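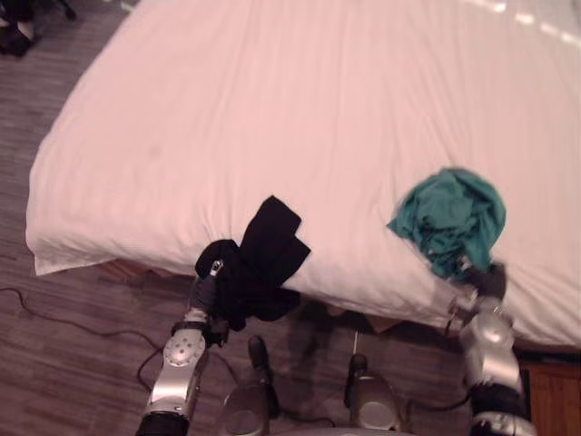
A budget for a two-arm robot should start from the task and not from the catalog. Many small teams do the opposite: they choose the arms first, and later they discover that the money for grippers, power and floor space is gone. Before you ask for any quote, write down what the robot must hold, how many things at the same time, and in front of which furniture. If the work is a black cloth in one gripper and a teal cloth in the other beside a bed, you need two arms and two grippers that can keep hold of soft fabric, and you can leave the heavy payload options out of the quote.

Step 1. Make three lists: robot, room, running costs. Put every item in only one list, or you will pay for it twice on paper.

Step 2. Ask at least two suppliers for the same configuration. We asked Sarkberg and Zollel. The first quote included the grippers, the second did not, and it took us 14 days of e-mails to make them comparable.

Step 3. Plan the cables as an item with its own line. Measure from the wall socket to the farthest working position and add some length for curves. For our room we wrote 22 meters of power and network cable, plus floor covers.

Step 4. Add spare parts. Nivaldo Macedo, who keeps our purchase sheet, puts one complete set of fingertips per arm in the first order – shipping them later alone is expensive. Our line for spares was 1,230 dollars.

Step 5. Check the delivery time in writing. Fernano promised us February and confirmed eight weeks more after we had paid the deposit. Ask what happens to the deposit in this case.
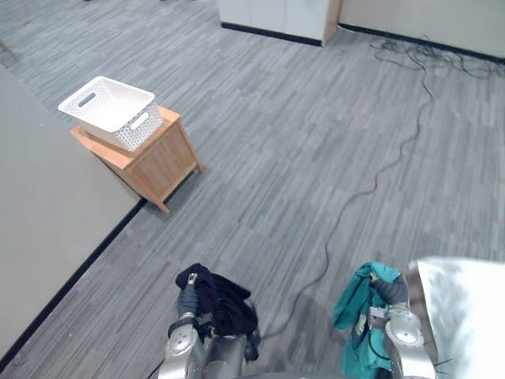 Should I buy the support contract in the first year?
Buy it if no person in your team has repaired an arm before. Compare the yearly price with the cost of one repair visit, travel included, and ask if software updates are part of it.

Step 6. Keep a reserve of almost 14 percent and do not give it to any item before the robot is installed.

Welington Moura, 17 April 2020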